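Clarkham common room, the pictures

Posted October 21, 2024 by Shabnam Bajwa

Quick one as I've got to get the keys back. Photos from the Clarkham fit-out, more to come in November when the rest of the shelving turns up.
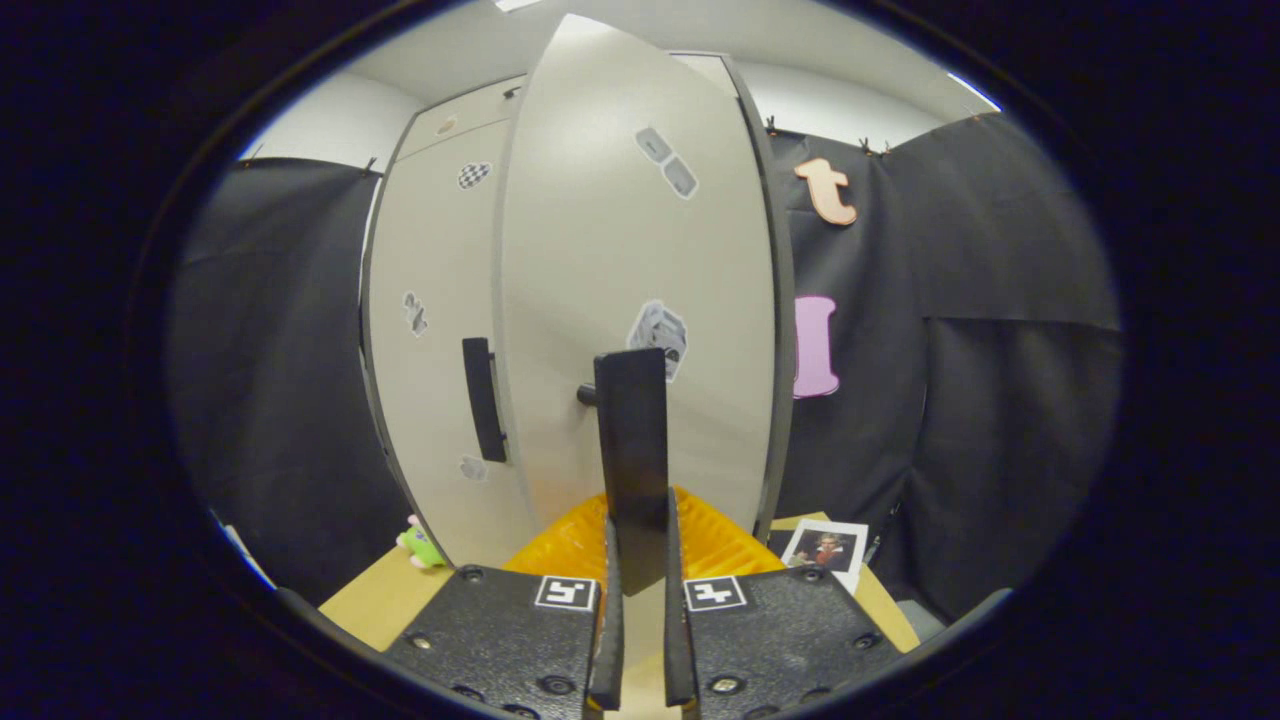
The light grey cabinet with its right door partway open. Stickers on both doors.

For anyone who missed the last update, Clarkham is the old reading room off Rind Street. Kausar Shaikh and I have had it since winter. Budget was $3,000 all up, paint included, and we've got 200 left which is mostly spoken for (blinds).

A bit more about the cabinet, seeing as half the emails are about it. Came second hand through Trarance, the office clearance place. We paid 37 dollars plus a coffee for the bloke who helped get it up the stairs. Handle on the left door is the long black one, a good solid thing to grab. Light grey was not the plan, the plan was green, but grey goes with everything and I'm over painting.

Stickers. Yes they're staying. There's a black and white check one on the left door and a little round beige one up near the top that I've got quite fond of. The other door has a grey one of some boxy machine. Kausar reckons it's a photocopier, I say washing machine, if you know please write in. I had a go at one of the faint ones with eucalyptus oil and a butter knife and gave up after ten minutes. Life's too short.

Tabletop is the light wood one. Everyone wanted the dark. Glad we held out, the room only gets sun in the mornings and a dark top would of eaten it. Coasters please!! Oil goes on again before the end of the year, Kausar has the tin.

The bright yellowy-orange thing on the table, ribbed, behind the door. That colour is about the only loud thing in the photo and I like it there. Might do the cushions to match if the 200 stretches. It won't stretch.

Where things are going, so I stop getting asked:
Paper and card, top of the cabinet
Glue, tape, scissors, the tub with the blue lid, middle
Board games, bottom, heavy ones at the back
Extension leads, NOT the cabinet, hook by the door
Tea things, kitchen, same as always

Still to do. Skirting on the long wall. The blinds. Second coat behind the heater, which I keep walking past. Flostov are sending 3 more shelf brackets as the first lot were the wrong size, and they've been very decent about it, no charge for the swap. Somebody also needs to look at the tap.

Couple of answers while I'm here. The room can be booked from November, evenings first, daytime once the blinds are up. Same rate as the old place. Shoes off isn't a rule but the floor was only done last month so go easy. No we don't need another couch. We really don't need another couch, thankyou though.

If you've got spare hooks, picture hooks or the stick on kind, drop them in the box by the front door with your name on. Jars with lids also good, any size.

More photos when the shelves are up. Kausar has the ones of the kitchen on her phone and I'll put them on here once she sends them thru.

Shabnam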